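FOR IMMEDIATE RELEASE
October 12, 2019

Can a machine do your laundry yet? Plirkance says: ask us about the folding

Hi, I'm Gülizar Oral, and I run the home chores program at Plirkance. Our press releases are usually written by somebody with more patience than me, but I asked to do this one myself (sorry, Kamarul!) because I get the same question at every family dinner. When can I buy the thing that folds the clothes?

My short answer is not this year. The long answer is in our new report, "Chores, So Far," which goes up on our website today and is free for anyone to read. We've been working on it with our friends at Laxdal since August, and it covers household jobs and a few shop-floor ones too, like loading a parts bin and wiping down a bench. Bins are going really well. Benches are fine. Cloth, oh boy.

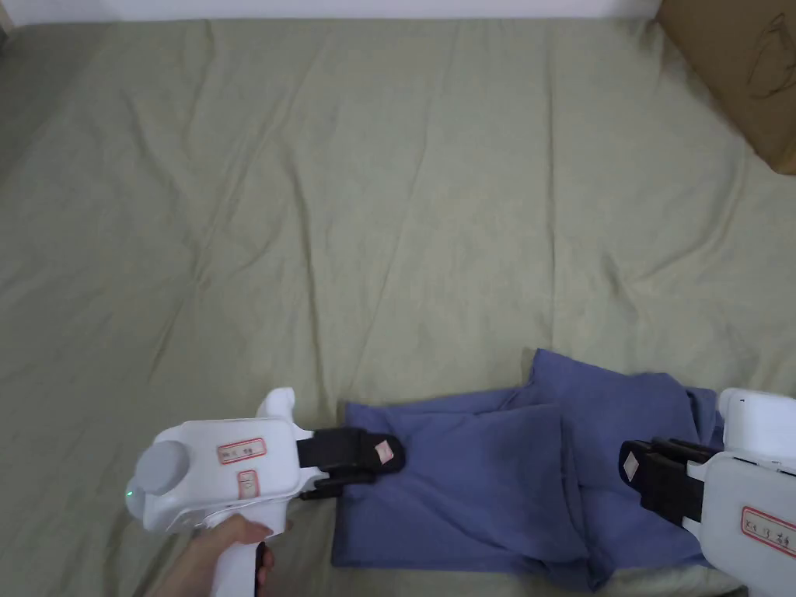
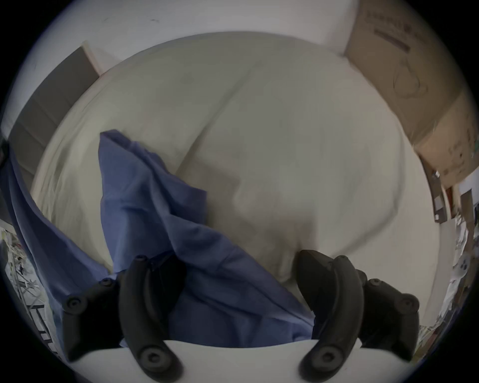 Cloth is where I've spent most of my working life, and I still think it's the best test of whether a machine is ready for your house. A mug has one shape. A shirt has as many as it likes, and it picks a new one every time you let go of it. Look at the blue cloth on the bed, all creases and tucked-under layers, with gripper fingers on it at both ends in the first picture. Which part is the corner you want? You'd find it with your fingertips while talking on the phone. Our software has to work it out, and then it has to work it out again after the first pull.

For the report we logged 2974 attempts at folding, and in 697 of them the result was good enough that Serpil Taşdemir, our very picky test lead, would put it in a drawer. I know how that sounds! I was pleased, though. Our first batch last year got so few past her that we stopped writing them down.

"Put a Basa arm on a shop floor with the same part coming down the line all day and it does fine," says Oğuzhan Kocabaş of Laxdal. "Give it one fitted sheet and I'd go and get a coffee."

The report has 14 chores in it, each with a plain rating from 0 to 10, and I fought hard for the plain part. Towels got a 6. Fitted sheets got a 1, and Miklós Farkas on my team thinks I was being generous.

We'll be doing open demos at the Zongate building later this fall, socks included. Bring your own if you like, clean ones please.

Press contact: Kamarul Ngui, Plirkance media desk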